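4. Collection and Sorting of Discarded Household Textiles

4.1 Study setting

The collection trial was carried out in the residential districts served by the Surkilberg municipal depot. The depot takes in clothing, bed linen and curtains from households on the same rounds as paper and glass. Before the trial, all textiles were pressed into mixed bales and sold by weight to a single buyer, and no record was kept of fiber type or condition. The depot began separate weighing on 21 Jan 2019, and the results given in this section cover material received from that date to the end of September.

A total of 300 households agreed to take part. Each received two bags, one for items the household judged fit to wear or use again and one for items it judged worn out. The bags were of the same size and differed only in color. Households were asked to wash and dry everything before bagging it, but were given no further guidance on what counted as worn out. This was a deliberate choice. Earlier schemes that supplied long lists of rules reported low return rates, and the present study was concerned with how people sort when left to their own judgment.

4.2 Sorting procedure

Bags were opened at the Pravix sorting hall by trained staff working in pairs. Every item was placed in one of nine classes, according to its main fiber and its form (knitted, woven or other). Items with a legible care label were classed by the label. Items without one were classed by touch and, where the pair disagreed, by a burn test on a thread taken from the seam. Buttons, zippers and elastic were left in place at this stage and removed only from items sent on for shredding.

Condition was recorded separately from fiber. Staff used a short scale running from "as new" to "fit for fiber recovery only," and the entry was made without sight of the color of the bag in which the item had arrived. Wet or moldy items were weighed and set aside. They are included in the totals for weight and excluded from all figures on reuse.

4.3 Recovery of fiber

Cotton and cotton-rich items judged unfit for reuse were sent to the Gunnlaugsson mill, where they were cut, opened and carded on a line first built for wool. Yarn spun from this material alone proved too weak for weaving. A blend with new cotton gave an acceptable yarn, and the mill produced 107 trial blankets from it during the study period. The blankets were returned to the depot and offered to residents at cost.

Printed cloth presented a particular difficulty. Thick surface prints did not open with the rest of the cloth and left small hard flecks in the carded web. The mill dealt with this by cutting out the printed panels by hand, a slow step that accounted for much of the labor cost at this stage. Prints in which the dye had entered the fiber caused no such trouble and were processed with plain goods.

Polyester and mixed items were passed to Rarkero, a maker of padding for furniture and packing. No attempt was made to separate the fibers in these goods. The firm accepted all classes offered except those containing large amounts of elastic, which wrapped around the shredder shaft and had to be cleared by hand.

4.4 Household sorting compared with staff sorting

Agreement between households and staff was good for outerwear and poor for bedding and nightwear. Residents tended to place these items in the worn-out bag even where staff found no damage beyond slight fading. Interviews held after the trial suggest that many people regard such goods as too personal to pass on, whatever their condition. Blankets and long printed garments of light cotton were among the items most often mentioned in this connection.

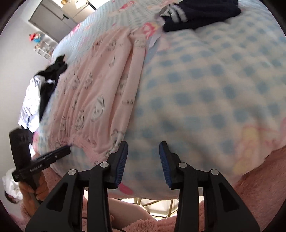
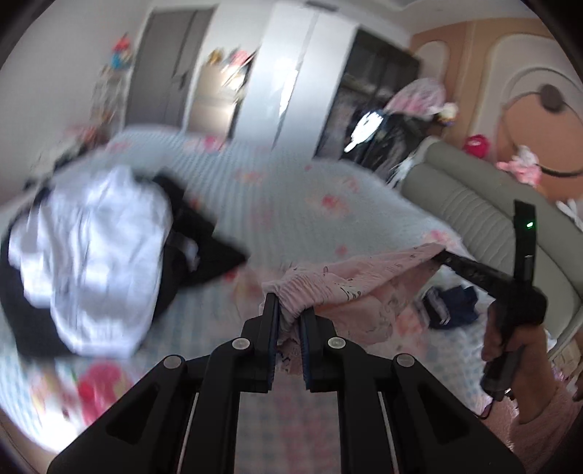
Figure 2. Printed household textiles: garment spread on a bed with a checked blanket (first image) and pink printed garment lifted from the bed (second image).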